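第七章 从像素到动作：操作任务的软件结构

本章内容
7.1 一句话里藏着多少程序
7.2 感知层：让程序知道桌上有什么
7.3 坐标系与时间戳
7.4 任务规划与运动规划
7.5 控制回路
7.6 一张桌面，四个层次
7.7 开始动手之前

“把番茄酱从盘子里拿出来，再把草莓放进去。”

请把这句话念一遍，然后想想自己会怎么做。多半什么也没想，手就已经伸出去了。你不会先问盘子的圆心在哪里，也不会计算手腕该转多少度，更不会担心肘部会不会碰到旁边的杯子。可是对一段程序来说，这句话里的每个词都要落到某个变量、某个函数、某个线程上去，而且它们得在同一时刻对得上。本书前六章讲了连杆、关节、正逆运动学和传感器，都是零件。从这一章开始，我们终于要把零件接起来，看它们在一张真正的桌子上一起工作。笔者教这门课时最盼着的就是这一章！

学完本章，读者应当能够画出一个操作任务的数据流图，说清每个模块的输入、输出和运行频率；能够判断一次失败的抓取应该先查哪一层的日志；能够用课程框架Frota写出一个最小的“看见、规划、执行”循环。已经学过操作系统或编译原理的同学会发现很多老朋友：队列、锁、调度、中间表示，都在这里换了一身衣服出场。没有学过也不要紧，用到时我们会讲。

7.1 一句话里藏着多少程序

先把开头那句话拆开。“番茄酱”是一个名词，要靠感知模块在图像里找到对应的物体；“盘子里”是一种空间关系，要由场景模型判断；“拿出来”是一个动作，但它没有说拿到哪里去，这个空缺得由任务规划补上；“再”字规定了先后；“草莓”又是一个名词；“放进去”则暗含了一个条件，盘子里此时应该有地方可放。

这样拆下来，我们得到的东西很像编译器的中间表示。原句是高级语言，电机的力矩指令是机器码，中间隔着好几层翻译，每一层都丢掉一些信息，也补上一些信息。课程框架Frota把这几层分别叫作感知、场景、任务、运动和控制。名字并不重要，别的框架有别的叫法，重要的是层与层之间传递的数据长什么样。

初学者常犯的错误是从最上层写起，一口气写到底，所有东西放进一个大循环：读图像，跑检测网络，算逆解，发指令，再读图像。这样的程序在演示时往往能跑，一旦检测网络某一次慢了，机械臂就会一顿一顿地走，像在打嗝。原因很简单，各层需要的节奏相差太大了。控制层要求准时，感知层要求准确，任务层大部分时间都在等待。把它们绑在同一个循环里，最慢的那个就成了所有人的节拍。

所以本章的第一个设计原则是：按节奏分层。每一层有自己的频率，层间用带时间戳的消息传递，下层永远不等待上层。上层如果迟到了，下层就继续执行手里已有的计划，或者平稳地停下来。

7.2 感知层：让程序知道桌上有什么

感知层的输出应当是一份物体清单。每一项至少包括类别、位姿、位姿的不确定度，以及这份结果对应的图像时刻。很多同学会漏掉后两项，觉得有了类别和位姿就够用。到7.5节调试抓取时，他们就会回来把这两项补上。

清单怎么得来呢？常见的流水线有三段：先在彩色图像上做实例分割，再把分割出的区域投影到深度数据上，最后用几何模型或者学习得到的网络估计位姿。三段里最容易出问题的通常是第二段。光滑的表面会反光，透明的表面会让深度值出现空洞，网格和小孔会让一个物体的点云里混进它背后桌面的点。白色桌面上放白色物体，边界又会变得含糊。这些困难各有办法对付，我们在第九章逐一讨论，这里只要求程序能如实地报告自己有多大把握。

遮挡值得单独说几句。桌面上方的固定相机看得广，可是机械臂一旦伸进来，它自己就成了最大的遮挡物。手腕相机看得近，跟着手走，能补上固定相机看不到的地方，但它的视野小，而且每时每刻都在动。两路相机各有长处，怎样把它们的结果合并成同一份清单，是场景模型的任务。

一个实用的办法是给每个物体保存一份“记忆”。物体被看见时更新位姿，被挡住时保留上一次的位姿，同时让不确定度随时间慢慢增大。当不确定度超过阈值，任务层就要安排一次“再看一眼”的动作。读者会注意到，这里感知反过来影响了任务规划，数据流图上因此多出一条往回走的箭头。往回走的箭头越多，系统越聪明，也越难调试。请在自己的图上用另一种颜色把它们画出来。

7.3 坐标系与时间戳

如果要在本章选一节反复读，笔者会选这一节。它不长，公式也都在第三章见过，可是实验课上一大半的怪事都出在这里。

桌面实验里至少有四个坐标系：机械臂基座、手腕相机、夹爪末端、桌面。物体的位姿最初是在相机坐标系里算出来的，要变换到基座坐标系才能交给运动规划。对手腕相机来说，这个变换取决于机械臂此刻的关节角。关键就在“此刻”两个字上。

设想手腕以每秒200毫米的速度平移，而图像从曝光到送达程序用了80毫秒。如果程序拿到图像后，用送达那一刻的关节角去做变换，那么在这80毫秒里手腕已经走了16毫米，算出来的物体位置就会偏16毫米。对一颗草莓来说，这足够让夹爪合在空气上了。正确的做法是查询曝光时刻的关节角。Frota为此提供了一个变换缓冲区，查询时必须给出时间戳，不给就编译不过。这个设计有点固执，但写过几次实验的人都会喜欢它。

下面是一段最小的查询代码，用伪代码写出：

图像 = 手腕相机.最新一帧()
检测 = 感知.检测(图像)
变换 = 缓冲区.查询(从 相机, 到 基座, 时刻 图像.曝光时刻)
如果 变换 不存在：
 丢弃这一帧，返回
对 检测 中每个物体：
 场景.更新(物体, 变换 * 物体.位姿, 图像.曝光时刻)

请留意“丢弃这一帧”那一行。缓冲区里没有对应时刻的数据时，很多人舍不得丢，改用最近的一个值凑合。这样做会让错误变得时有时无，而时有时无的错误是最难查的。

7.4 任务规划与运动规划

任务规划回答“先做什么，后做什么”，运动规划回答“沿着什么路径做”。教科书喜欢把它们分成两章，本书也不例外（分别是第十章和第十一章），但在真实的桌面上两者经常互相拉扯。任务规划觉得先拿某个物体最省事，运动规划却发现通往那里的每条路都会擦到别的东西，于是把问题退回去，请任务规划换一个顺序。

我们用前提和效果来描述动作。以“抓取”为例，前提是夹爪为空、目标可达、目标位姿足够确定；效果是目标在夹爪中、目标原来占据的位置空出来。再看“放置”，前提是目标在夹爪中、落点空闲。把开头那句话写成这种形式，规划器会自己发现必须先把瓶子移开，还会发现需要给瓶子找一个落点。落点从哪里来？最简单的办法是在桌面上采样，去掉与已知物体重叠的点，再挑一个离机械臂不远也不近的。

运动规划这边，本章只用一种基于采样的方法，能在关节空间里找到一条无碰撞的路径就算成功。路径找到后还要做平滑和时间参数化，让速度和加速度都在允许范围内。有一点容易被忽略：碰撞模型里除了连杆，还应该有夹爪、手腕相机和线缆。线缆是柔软的，形状随姿态变化，精确建模很麻烦，常用的办法是在手腕和前臂附近套几个宽松的胶囊体，宁可保守一些。胶囊体画得太大，规划器会抱怨哪里都去不了；画得太小，线缆就会去扫桌上的东西。这个尺寸需要在实验里慢慢调，调好的那一刻非常有成就感！

7.5 控制回路

控制层收到的是一条带时间的轨迹，输出的是每个关节的指令。它的世界很小，只有关节角、速度、力矩和时钟，不知道什么是草莓。正因为世界小，它才能跑得又快又稳。

在自由空间里，位置控制就够用了。到了接触阶段，事情开始变得有趣。夹爪碰到物体的瞬间，位置误差和接触力同时出现，如果控制器只认位置，它会拼命把误差压到零，压坏东西也在所不惜。阻抗控制让末端表现得像一根弹簧加一个阻尼器，偏离目标越远，推力越大，但增长的速度由我们决定。对瓶子可以硬一点，对水果要软得多。这组参数应该跟着物体类别走，由任务层在下发动作时一并给出。

与Frota配套的轨迹可视化工具叫Lusley，它把指令曲线和实测曲线画在同一条时间轴上，下方对齐显示感知层的更新时刻。使用时建议先看时间轴，再看曲线。曲线上的一个尖峰如果正好对着一次感知更新，多半是目标位姿跳变造成的，应该回到7.2节的位姿滤波去找原因；如果对不上任何更新，再去怀疑增益和摩擦。

7.6 一张桌面，四个层次

现在把前面几节放回到一个具体的布置里。盘子上横放着一瓶番茄酱，草莓在盘子右边的桌面上，机械臂从下方伸进来，手腕相机停在薄荷绿色的滤盆上方。读者不妨先合上书想一想，各层在这一刻分别会遇到什么麻烦，然后再往下看。

感知层首先碰到遮挡：滤盆有一部分被手腕和夹爪盖住了，俯视图里的轮廓并不完整，分割网络给出的中心点会偏向露出来的那一侧。滤盆上的成排小孔正是7.2节提到的那种表面，点云里可能混入底下桌面的点。杯子与滤盆同为薄荷绿色，单靠颜色分不开它们，要借助形状。桌面上还有几个小黑点，检测器的阈值设得太低时，它们有可能被当成小物体报上来，所以最好把它们写进背景模型。

场景模型要处理关系。瓶子在盘子上，草莓不在盘子上，这两个判断对应两条谓词，正好是规划器的初始状态。运动规划则要关心右侧的烤箱，它体积大，位置固定，适合直接作为静态障碍物写入配置文件。杯子紧挨着烤箱的玻璃门，从那一侧下爪的余地很小，抓取候选的方向应该优先从别处采样。还有手臂旁边成束的黑色线缆，胶囊体画得够不够大，就在这种布置上见分晓。

控制层此刻最清闲。等夹爪碰到瓶身，就轮到它忙了。 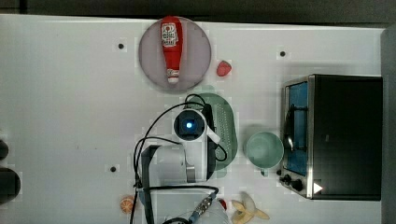 7.7 开始动手之前

本章的实验在Judumer教学平台上进行，仿真与实机使用同一套接口。实验指导由Marlene Queiroz编写，软件镜像版本以2025年7月18日发布的为准，旧镜像里的变换缓冲区接口不同，混用时会报错。仿真部分不限次数，请放心大胆地试。

准备工作按下面的顺序完成：

一、运行自检程序，确认各相机的时钟与控制器时钟已经同步。
二、做一次手眼标定，把结果保存到自己的配置目录，不要覆盖公共配置。
三、在Lusley里打开空轨迹，检查关节反馈是否连续。
四、在仿真中载入桌面布置，让程序只输出物体清单，先不要运动。
五、清单正确以后，再打开任务规划，逐个动作单步执行。

第四步看起来平淡，却能省下大量时间。把清单打印出来，一项一项和桌面对照，看看类别有没有认错，位姿的朝向有没有反过来。瓶子这类一头宽一头窄的物体特别容易出现朝向颠倒，而颠倒之后夹爪会去夹瓶盖那一端。

日志统一用Restuson格式保存，每条记录都带有层名和时间戳。请从第一天起就养成按层过滤日志的习惯。抓取失败时，先看控制层有没有跟上轨迹，再看轨迹的终点对不对，然后看终点所依据的位姿来自哪一帧，最后看那一帧的变换是用哪个时刻查的。沿着数据流往回走，通常走不了几步就能找到源头。

思考与练习

1. 为7.1节的指令画出完整的数据流图，标出每个模块的频率，并用另一种颜色标出所有往回走的箭头。

2. 仿照7.3节的计算，设图像延迟为32毫秒，手腕速度仍为每秒200毫米，求位置偏差。再设手腕只转动不平移，偏差与物体到相机的距离有什么关系？

3. 写出“再看一眼”这个动作的前提和效果。它不改变桌面上的任何东西，规划器为什么还会选择它？

4. 在仿真中把线缆胶囊体的半径增大到原来的2倍，记录规划成功率和平均规划时间的变化，并解释所得曲线。

5.（选做）修改场景模型，使物体被遮挡时不确定度的增长速度取决于夹爪与它的距离，并说明这样做在什么情况下会带来麻烦。

下一节从Frota的消息定义讲起，请先把源码中的message目录下载到本地。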